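October, after supper

I have been putting off writing because I kept thinking I would have something finished to report, and I don't, so I may as well write anyway with a cup of tea going cold beside me. The days have got so short that I left the house this morning with the porch light on and came home to it still on, and I felt very well looked after by my own forgetfulness.

The board came at last. I ordered it from Zirkwood back when it was still warm enough to eat lunch outside, and I had almost talked myself into believing they had lost the order. It was wrapped in so much brown paper that I had enough left over to line the big drawer in the hall (which has needed it for years, and smells of old pennies). I paid 40 for the delivery and grumbled at the time, but the man carried it right in and set it down where I asked, so I take back the grumbling.

I love it more than I expected to. The wood is pale, paler than the sample they mailed me, with brown wavy lines wandering through it like the marks the tide leaves. I ran my hand over it far too many times. I had worried that I would mind the seams, having set my heart on one wide piece, but now I like seeing where the strips meet. It looks like something that was put together by a person who had to choose which piece went next to which.

I took it over to the workshop on Delaunay and laid it on the blue table, and then of course I wanted to see something on it, so out came the blocks.

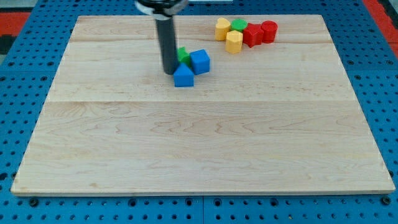 The new board on the blue table, with the eight blocks.

I stayed much longer than I meant to. There is something about plastic blocks that makes the time go - I was right back on my grandmother's rug, with the radio on low and the smell of onions coming from the kitchen. She kept hers in a cookie tin with a dented lid, and you had to press on the dent to get it open. I wonder where that tin went. I have asked the whole family and everyone is sure that somebody else has it.

The Doltov catalog was in the mailbox when I got home. They want 699 for a board not much different from mine, and I sat on the stairs in my coat feeling quite pleased with myself.

Tomorrow I must call Tasidon about the oil. The can in the closet has a skin on it as thick as pudding, and I won't put that on new wood. Also buy stamps, and turn off the porch light.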